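How to Write a One-Page Synopsis for a Film Sales Agent

A sales agent reads the synopsis before anything else in your package, and often decides from it whether to open the script. One page is the limit at most companies. The steps below work for a finished feature or for one still looking for money.

1. Start with the basics. Put the title, genre, running time and director on the first line. If a cast member has signed, add the name. Leave out anyone who has only been sent the script.

2. Write the story in the present tense, from start to finish, ending included. Agents need to know how it ends -- a teaser is for the poster.

3. Name only the people who matter. For most features, 3 names are enough. Everyone else can be "her brother" or "the landlord."

4. Cut to 50 words. Once the full page is done, write a second version at that length. It will go in the market catalog and in emails to buyers.

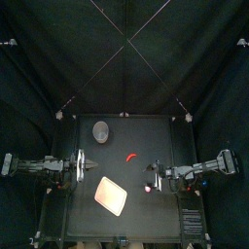 Props and locations belong in a synopsis only when the plot turns on them. In the first draft of Ramthorpe, a kitchen drama written by Dymphna Scanlon, the opening paragraph listed everything the cook had on her counter. The agent's notes asked her to pick one thing. If you had a cutting board, a deep bowl and a curved red pepper-shaped object to choose from, you would probably keep the pepper, as a reader will remember the color. Scanlon did much the same and saved four lines.

5. Add one line on the audience. Name two released films of similar size from the last few years. Skip the big hits, which tell a buyer nothing about your budget.

6. Check the rights. If the story comes from a book or a real person's life, say who holds the option and when it runs out.

7. Have someone read it cold. Kristýna Tóth, who produced Zaluditz, gives each synopsis to a person outside the business and asks them to tell the story back. Wherever they get lost, she rewrites.

Save the page as a PDF with the film's title and your last name in the file name. Put your phone number and email at the bottom.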